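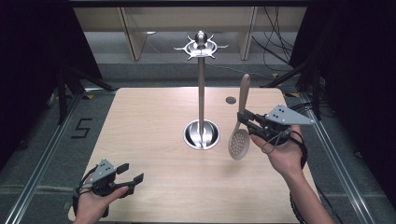

Bay 5, utensil stand task, slotted spoon in the right gripper, left gripper open.

Gripper comparison working group – minutes, July

Present: Casimiro Lorente (chair), Rocío Bautista (minutes), two operators from the Campos lab, one guest from Plisham by phone for items 1 to 3.

Meeting opened at 2:10 p.m. Minutes of the last meeting were accepted with one correction: the Wultgate arm was returned to stores, not sent for repair.

1. Purpose of the comparison

Casimiro restated the scope for the Plisham guest. We are comparing two finger sets for the hand-held grippers, the Semix linkage set and our older parallel set, before ordering for all bays. The main test is the utensil stand: pick up a utensil, bring it to the hooks, hang it, let go. The arm trials come later and will use whichever fingers are chosen.

2. Results so far

Rocío reported on the first block of runs. The Semix set did better on thin handles. The older set let wooden handles turn in the jaws when the operator tilted the wrist, and a turned handle usually misses the hook. Both sets did about equally well on thicker objects.

The operators said the Semix set takes more squeeze to close fully and that their hands were tired by the end of a long block. Casimiro asked whether this would show up in the data. Rocío said she had not looked at run length against time of day and would do so.

The slotted spoon remains the hardest item. Operators do not agree on where to hold it. Holding high on the handle covers the part that has to meet the hook, and holding low lets the top end swing. It was agreed to leave the choice to the operator for now and record it in the run notes.

3. Tracking and cables

The marker plates on top of the grippers were discussed. The Plisham guest asked if the plate could be made smaller. Casimiro said a smaller plate had been tried in another bay and tracking dropped out when the two hands came close together – he does not want to reopen this before the order goes in.

Cable length is still a complaint. The right-hand cable pulls on the forearm during high reaches. Rocío will try a longer one and a clip at the elbow.

The Plisham guest left the call.

4. Finger wear and pads

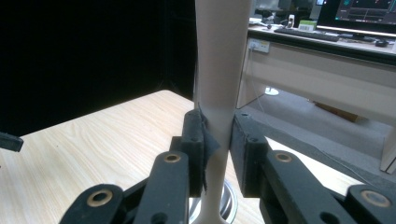
Rocío has been checking the finger pads between blocks. Her proposal is to inspect pads, linkages and bushings at the start of each block and to write down anything that has shifted, even if the gripper still closes properly. The operators asked that this not take more than 10 minutes. Agreed.

There was some discussion of pad lining. One operator prefers a soft lining for smooth objects, the other finds that it makes the grip hard to judge. Casimiro said the lining has to be the same for both finger sets or the comparison is no use. A decision was put off until Rocío has run both sets with and without it.

Semix quotes a life of 4,000 closes for the pads. We have no count of our own. Casimiro suggested taking it from the gripper width log, and Rocío thought this could be scripted without much trouble.

5. Wrist cameras

The wrist view is good enough for labeling when the object is held upright. With tall objects the top is out of view, and the labelers have to go to the head camera. No change to the mount for now. The operators asked for the monitor to be turned so that they can see the plots from the table. Casimiro had no objection.

6. Actions

Rocío – run length against time of day, both finger sets.
Rocío – longer right-hand cable and elbow clip.
Rocío – lining trial, script for close counts.
Operators – note grip height on every slotted spoon run.
Casimiro – ask Semix for the price of spare pads and delivery time.

7. Other business

Campos would like to borrow a utensil stand for its own trials. Casimiro will answer after the second block is finished.

Meeting closed at 3:05 p.m. The next meeting will be set when the lining runs are in.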